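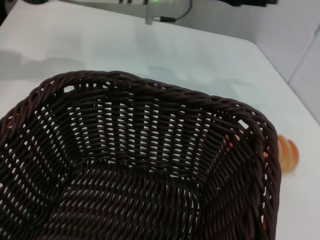

Figure 2.1 A woven basket with a twisted border, seen from above.

Chapter 2
Baskets and Weaving

Before you start this chapter, find a basket at home or at school and put it on the table in front of you. Look inside it first. Most people only ever see what a basket is holding, and the weave is easier to follow when there is nothing in the way.

A woven basket is built from two sets of strands. The stakes are the uprights that give the wall its height. The weavers run across them, over one and under the next, row after row. In Figure 2.1 the rows can be followed along the back wall, with small gaps between the strands where the white surface behind shows through. The floor is closer and its strands cross at an angle.

The top edge is called the border. It stops the weaving from working loose and takes most of the wear when the basket is lifted. A border may be plain, rolled or plaited. The one in the figure is made of several strands twisted together like a rope, and it bends sharply at the corner.

Willow, cane and rush are the traditional materials. Many baskets sold now are made of synthetic rattan, a plastic strand that can be wiped clean and does not need soaking before it is woven. The workshop at Horkico, which we visit in Section 2.3, uses both and sells 3,000 baskets a year.

In this chapter you will learn to:
name the parts of a basket
tell a plain weave from a twill
work a round base and turn up the stakes
finish a simple border

Words to know: stake, weaver, base, border, upsett, twill

You will need the Tuleo practice kit or a bundle of soaked cane, side cutters, a bodkin and a bowl of water. Patterns for the base are on page 319.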